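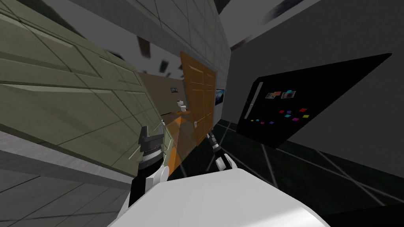 Figura 3 -- Armários verdes ao longo da parede esquerda.

3. Preparação da sala e da mesa de operação para o espetáculo

A presente secção destina-se ao diretor de cena e aos operadores de luz e som das companhias que utilizam o sistema Cidel em salas de pequena e média lotação. Pressupõe-se que a instalação elétrica foi concluída de acordo com a secção 2 e que o texto da peça se encontra já paginado na versão definitiva.

3.1 Criação do ficheiro de espetáculo

1. Ligue a mesa Cidel e aguarde que o indicador de estado fique verde fixo.
2. No menu Produção, selecione Novo espetáculo e introduza o título da peça, o número de atos e a duração de cada intervalo.
3. Indique a lotação da sala. O valor predefinido é de 259 lugares; altere-o sempre que forem retiradas filas para alargar o proscénio.
4. Importe o guião de deixas. O sistema aceita até 100 deixas por ato. As peças mais longas devem ser repartidas por dois ficheiros, ligados entre si através da opção Continuar em.
5. Grave o ficheiro com o nome da produção, sem acentos nem espaços.

Nota: As deixas importadas de versões anteriores conservam a numeração original. Se durante os ensaios tiverem sido cortadas réplicas, não renumere; marque a deixa como Inativa, de modo que o caderno do diretor de cena e a mesa continuem a coincidir.

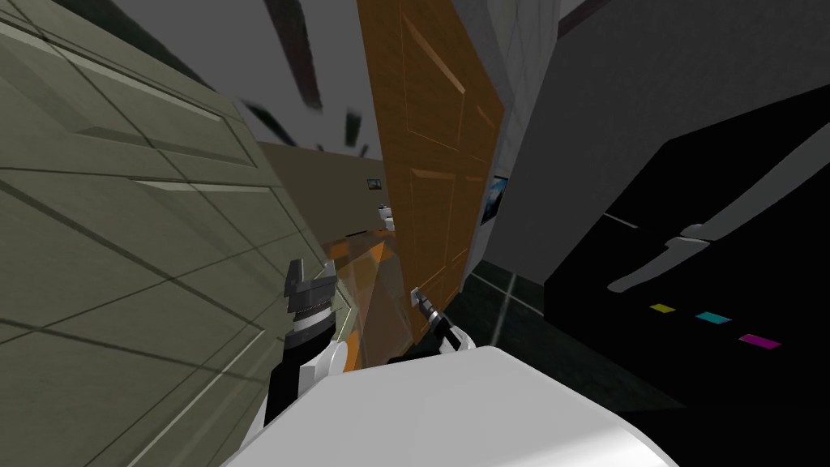
As deixas inativas permanecem visíveis a cinzento na lista e não respondem ao botão Avançar. Podem ser reativadas a qualquer momento, inclusive no decurso da representação, por um utilizador com perfil de direção de cena.

3.2 Intercomunicação

1. Distribua os postos Bumisach pela ordem seguinte: direção de cena, luz, som, bastidores esquerdos, bastidores direitos e frente de sala.
2. Atribua o canal A à direção de cena e à luz. O som pode partilhar este canal ou utilizar o canal B, consoante a densidade das deixas.
3. Efetue a chamada de verificação a cada posto. O operador responde com o nome do posto e nunca com o nome próprio.
4. Regule o volume dos auriculares com a sala em silêncio e repita a regulação com a música de entrada.

Cuidado: Não utilize os postos Bumisach a menos de 10 cm das colunas de retorno. A realimentação pode ser audível na plateia.

O anúncio de abertura e o aviso de intervalo devem ser lidos a partir do posto de frente de sala -- ou reproduzidos a partir da mesa, caso tenham sido gravados. Quando existir gravação, desative o microfone desse posto antes da entrada do público.

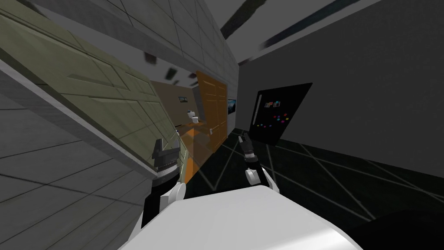
3.3 Regulação da luz de cena

1. Abra a página Intensidades e selecione a deixa correspondente ao início do primeiro ato.
2. Ajuste a luz frontal a 90 por cento. O valor máximo fica reservado aos agradecimentos.
3. Percorra as deixas uma a uma, com um ator ou um assistente em cada marcação, e confirme que o rosto permanece legível na última fila.
4. Nos escurecimentos totais, verifique que as luzes de serviço dos bastidores descem em simultâneo.
5. Ative a regra Sokol de transição suave apenas nas mudanças com duração superior a três segundos. Nas transições mais curtas, a regra provoca um atraso perceptível.

Nota: O procedimento de agradecimentos foi revisto por Ha-rang Bang, responsável pela formação técnica. A sequência anterior, com subida da luz de sala antes da segunda vénia, deixou de ser recomendada.

3.4 Bilheteira e abertura de portas

A ligação ao módulo Dinero é facultativa. Quando ativa, a mesa recebe o número de entradas validadas e apresenta-o no canto superior direito do ecrã. A ordem de início continua a pertencer ao diretor de cena, mediante confirmação verbal da frente de sala.
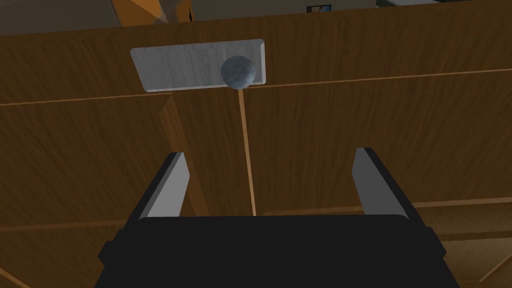 Figura 4 -- Puxador redondo cinzento sobre placa retangular, em frente de armário de madeira.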